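Week 3: Setting and clearing a small table

The reader (Hoani, p. 11) says a table should be laid from the outside in, and that doing so saves time. I have my doubts. The Golholm survey it cites asked 225 households how they laid the table but never timed any of them. Treat the rule as a habit of the author's.

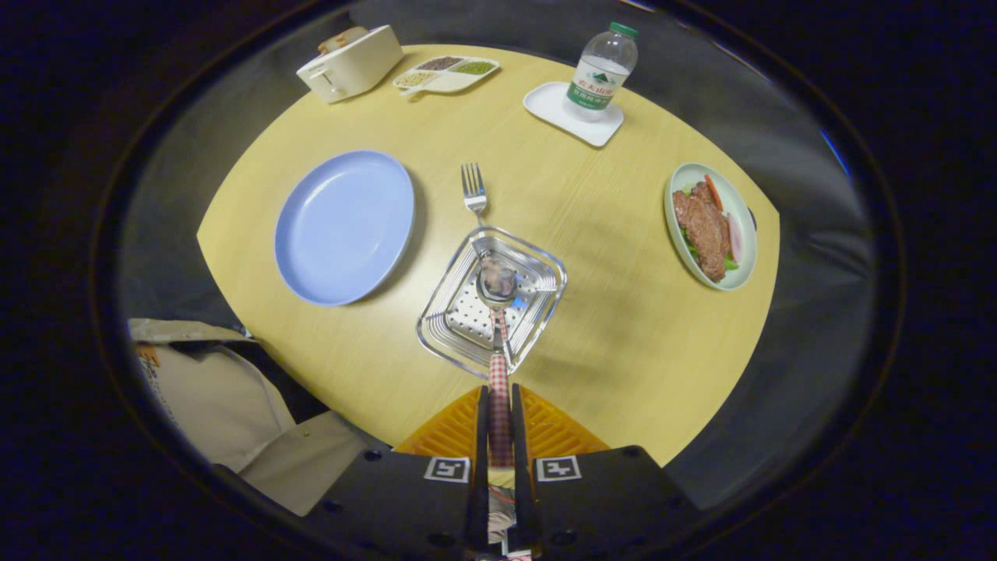
Clearing is where the advice gets thinner. "Cutlery first, then plates" is fine until a spoon is sitting in a glass dish and a fork is leaning on the rim. Lift the spoon out first, mind the fork, and leave an empty plate for last if it's in nobody's way.

For tutorial: read In-ho Sun's reply to Hoani and bring one rule from home that you can't defend. Marks go to the argument, whatever the colour of your plates.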